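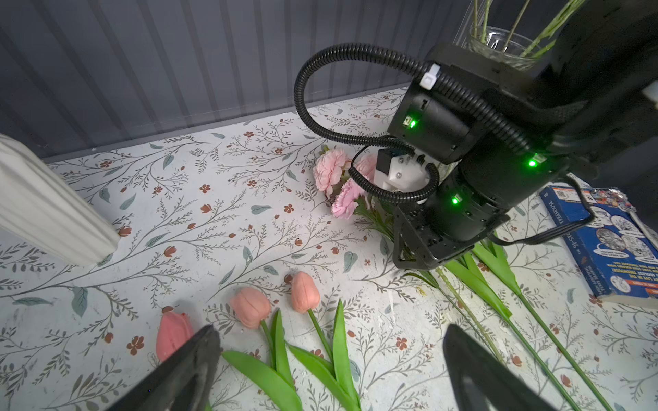 Pink artificial tulips on a flower-print tabletop.

Singers > Meetings > Minutes, November

KELLATSTEAD COMMUNITY SINGERS
Minutes of the November meeting, held in the upstairs room at Plostton Hall after rehearsal

Present: Ok-hee Koo (chair), Abelardo Huenchumán (music director), Su-bin Ra, Joon-young Yeo, Hyun-seo Jin (minutes), and a very good turnout from the altos.
Apologies: most of the basses, who had a ride to catch.

Ok-hee opened the meeting at 7 and asked everyone to speak up over the heating.

1. Minutes of the last meeting

Agreed, with one correction. The piece we dropped from the fall program was the sea shanty and not the lullaby. The lullaby is very much still in and sounding lovely!

2. Matters arising

The piano at Plostton Hall has been tuned and it is like having a new instrument. Abelardo played a few bars of the opening number before the meeting to show us the top octave, and we all noticed the difference. The sticky pedal is still sticky. Su-bin will ask the hall if the tuner can come back for it.

The missing box of black folders has been found in Joon-young's garage. Anyone without a folder should see Joon-young at the next rehearsal. Please write your name inside the front cover this time.

Still no word from the school about borrowing risers. Ok-hee to chase.

3. Fall concert, looking back

What a night. The church in Holtimen was as full as any of us can remember, with people standing along the side aisle by the time we got to the folk songs. Abelardo said the quiet ending of the first half was the best singing he has heard from us, and he doesn't hand those out easily. Ticket sales and the bake table together came to $3,938, which Su-bin has banked. The hall rent for the spring is covered and there is money left over for new music.

Things to do better next time:

- The program listed the verses of the harvest song in the wrong order. Several people in the audience were singing along and got lost on the third page.
- The tenors could not see Abelardo past the pillar on the left. We will stand farther forward.
- The intermission ran long – the coffee urn takes a good while to heat up and should be switched on before we start singing.
- Parking. Holtimen has asked us to keep the lane clear for the neighbors. Joon-young offered to put out cones.

Thank-you cards have gone to the church and to everyone who baked. The walnut cake was mentioned by name in the visitor book.

4. Spring program

Abelardo handed out his draft list, and it got a happy reception. It leans on songs about rivers and gardens, with two rounds that the audience can join. The big new piece is a setting of "The Ryu Songs," which Abelardo first heard on the radio while driving and pulled over to write down the title. It is in four parts, with the altos carrying the tune for most of the second song (cheers from the altos).

Discussion followed on how hard it is. Su-bin was worried about the key change and about how high the sopranos go on the last page. Abelardo has looked at it and thinks we can take the whole thing down a step without losing any of the sparkle. He will bring a recording to the next rehearsal so that we can listen with the music in front of us.

Agreed to buy enough copies for the whole choir. Agreed also to keep the lullaby in the program, by popular demand, as the encore.

Hyun-seo asked if we might try one song from memory. There was a mixed response! Abelardo would love it. The feeling of the meeting was that we should try it with one of the rounds first and see how brave we are by February.

5. Sectional rehearsals

The sectionals last spring helped so much that everyone wants them back. The Saturday morning slot at Plostton Hall is free again. Sopranos and altos will go first, then tenors and basses, and we will finish with a sing-through all together for those who can stay. Ok-hee will bring soup. Bring your own mug.

Joon-young has made practice tracks for each part, with the part a bit louder than the rest. They are wonderful for the car. If you can't get them to play, ask before or after rehearsal and not during the warm-up.

6. The spring supper

We have always talked about having a proper supper with singing between the courses, and this is the year. Plostton Hall has the kitchen, the long tables and a floor that doesn't mind gravy. We would sing a short set after the soup and another before dessert, with the rounds saved for when people are relaxed.

Food: a potluck was suggested, but Su-bin pointed out that last time we ended up with a great deal of potato salad. A sign-up sheet by dish will go around.

Tables: everyone liked the idea of a spring look, with artificial tulips in pink and soft yellow. They can be put away and used again the year after, and no one has to be at the flower market at dawn. Flower-print cloths would suit them very well. Ok-hee has a drawer of these at home and is happy to lend them.

Tickets: price to be settled at the next meeting. Children free if they promise to join in the rounds. 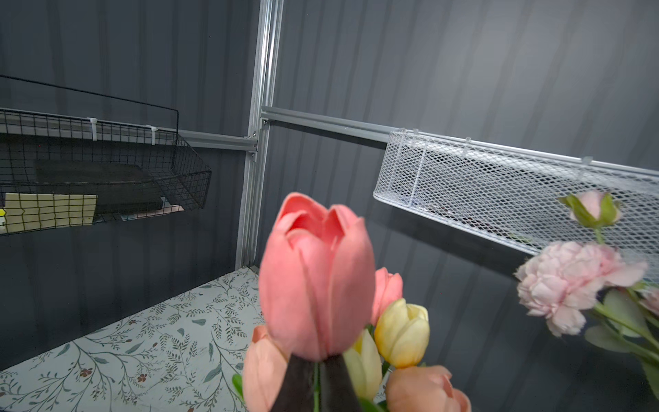

7. New members

A warm welcome to the new faces in the soprano and tenor rows. It is so good to hear the tenors filling out. Please say hello at the break and share a copy if you see someone without one. Ok-hee reminded us that we don't hold auditions and that no one needs to read music to join – plenty of us didn't when we started.

8. Any other business

Lost property: one gray scarf, one pair of reading glasses, one casserole lid.

Hyun-seo is collecting old programs and photos for an album. Anything from the early years would be especially welcome, however crumpled.

Please do not prop open the fire door, even when the basses are warm.

9. Next meeting

Same room, after the last rehearsal before the holidays. There will be cookies.

Meeting closed at 8:15, followed by the lullaby on the stairs.

Actions
Ok-hee: school risers, soup, tablecloths
Su-bin: piano pedal, dish sign-up sheet
Abelardo: recording and copies of the new piece
Joon-young: folders, cones
Hyun-seo: album

Contact the Singers | © Kellatstead Community Singers | Back to top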